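Ticket 433: grasp planner keeps picking a pose off to one side
Opened by Ayantu Lemma, 12/05/2024
Component: Toltia perception node

Hi all, me again! Since I pulled the new Toltia build, the wrist camera finds the green cube fine, but the planner wants to close with the block way over by one finger. I replayed 200 saved frames and got the same lean every time, so I don't think it's noise.

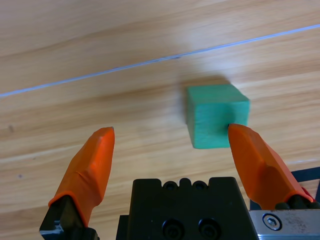
Wrist view, cube over by the right finger, wide gap on the left.

Larysa Panasiuk wrote:
Check your hand-eye transform – the new build reads it from the Nerholm config and ignores your local file. Bit me in January too.

Ayantu again: yep, it was loading the default one! I pointed it at my file and the replayed poses come out centered now. Still have to try it on the arm, so please leave this open.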